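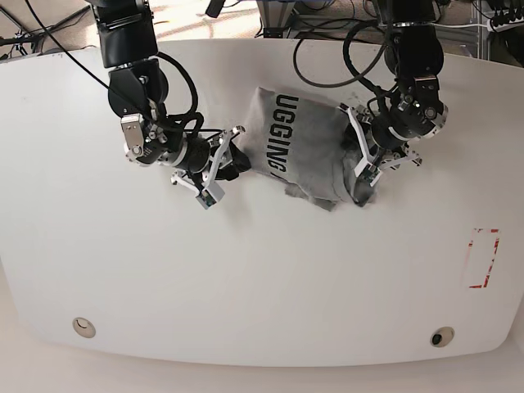

How to wash canvas and cloth bags without wrecking them

Updated in January, mostly the drying part. Old version said tumble low. Don't tumble low. Sorry.

This covers plain cloth bags – totes, drawstring bags, shoe bags, produce bags, the flat cotton kind you get free at every event. Not leather, not waxed canvas, nothing with a cardboard base sewn in. If yours has a stiff base you can feel but can't pull out, go to the spot cleaning part and stop there.

What you need

Mild liquid detergent. Powder leaves white streaks on dark cloth
Baking soda
White vinegar
An old toothbrush
A sink or a bucket, bucket is better
2 towels you don't care about
A mesh wash bag if you're using the machine

I use the Stemar liquid, the unscented one, only because the shop downstairs has it. Anything for delicates is fine. No bleach. No fabric softener either, it makes cotton feel greasy after a few washes and then dirt sticks to it faster.

Before you wash

Empty it. All of it. Turn it inside out and shake it over the trash, then run your finger along the bottom seam. That's where the crumbs and receipt lint end up packed in. A gum wrapper will go through a wash and come out as foil glue. Ask me how I know.

Take off pins, key clips, removable straps. Zip up any zippers. Tie drawstrings in a loose knot so the cord doesn't pull back into the channel – if it does, there's a fix near the bottom.

Check the label if there is one. If it says dry clean only on a cotton tote, ok, your call. I wash them anyway.

Test for color. Wet a corner of a white rag, put a dot of detergent on it, rub the inside hem for a few seconds. Color on the rag = wash it alone, cold, and quick. Reds and navy are the worst. Had a Kirnirer tote, dark red, that bled for four washes straight and turned a whole set of dish towels pink.

Spot cleaning

Do this first even if the whole bag is getting washed. Stains that go through a full wash untreated are a lot harder after.

Grease: cover it with baking soda, leave 7 minutes, brush off, do it again if the powder looks yellow. Then a drop of dish soap worked in with the toothbrush.

Coffee and tea: equal parts vinegar and cold water, dab, don't scrub. Rinse. Repeat.

Ink: rubbing alcohol on a cotton ball, with a towel underneath so it has somewhere to go. Keep moving to a clean bit of the towel. Ballpoint mostly comes out. Marker mostly dosen't.

Mud: let it dry completely. Knock it off. Then treat what's left like coffee.

Makeup: dish soap again, cold water. Foundation takes two rounds at least.

Work from the outside of the stain in to the middle. Otherwise you get a ring.

Hand washing

Best way for anything printed, dyed or old.

1. Fill the bucket with cold water. Add a tablespoon of detergent, swish it.
2. Bag goes in inside out. Push it under till the air's gone.
3. Soak. Half an hour for normal dirt, two hours if it's been carrying groceries. Don't leave it overnight, had one come out with a fold line I never got rid of.
4. Squeeze it through the water. Handles get the toothbrush – that's where the hand grime is, esp. the bit right at the top of the loop.
5. Dump, refill, rinse. Keep going till the water's clear and not slippery. Usually three rinses.
6. Lay it on a towel, roll the whole thing up, lean on it. No wringing. Wringing twists the side seams and they stay twisted.

If it still smells after the rinse, one more soak with half a cup of vinegar in the water, 20 minutes, rinse again.

Machine washing

Fine for plain undyed cotton and most heavy canvas. Inside out, in the mesh bag, cold, gentle, lowest spin you've got. Wash with towels or tees, not jeans. Jeans shed blue.

Expect some shrinkage first time. Thin cotton more than thick. My Shen drawstring bag lost enough that the shoes it came with don't go in anymore. If size matters, hand wash.

Printed bags, no. The print cracks. One wash you might get away with it.

Drying

Shape it while it's wet. This is the step that decides whether it comes out flat or looks like a used napkin. Pull the side seams straight, square up the bottom corners, smooth the handles flat with your palm. Then hang it upside down from the bottom hem with 2 pegs, not from the handles. Wet canvas is heavy and handles stretch.

No direct sun for colored ones. Natural cotton can go in the sun, it even lightens a bit.

Thick bags take longer than you think. Feel inside the bottom corners. Cold = still damp. Put it away damp and you get mildew, and then you're back at the start.

Ironing

Optional. Iron while slightly damp, medium-high for cotton, steam on. Inside out if theres a print, and never directly over it. Do the handles first, then the body, then fold how you want it to store and press that fold.

No iron? Hang it in the bathroom while you shower and pull it straight after.

Fixing a lost drawstring

Safety pin through the end of the cord. Feed it into the channel, scrunch the fabric along over the pin, pull through. Knot both ends bigger than the hole this time.

How often

Grocery totes, every couple weeks, sooner if raw meat leaked. Gym and shoe bags once a week. Book bags whenever they look bad.

Ruoxi Lu wrote in to ask about linen. Same as the hand wash steps, cooler iron if it's a blend, and it'll crease again by Wednesday whatever you do.

Next one's backpacks – still testing on my old Alten and the straps aren't dry yet.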